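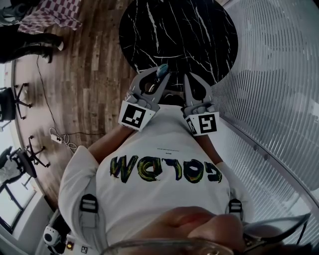 About Tronlow

Tronlow gathers examples of everyday handwork for learning systems. Our operators wear a harness and use a pair of hand-held grippers, one in each hand, to pick up, move and set down small objects at a table. Each gripper carries a square black-and-white marker.

Kai-wen Shih leads collection at our Riltholm office. Operators train on the Bayram task list before they record, and every example is reviewed by a second member of staff - accepted, returned or removed. As of 2020-01-02, the Daster set holds 2552 accepted examples across 44 tasks.

Research groups may request access to the set in writing. Requests are answered by the Riltholm office.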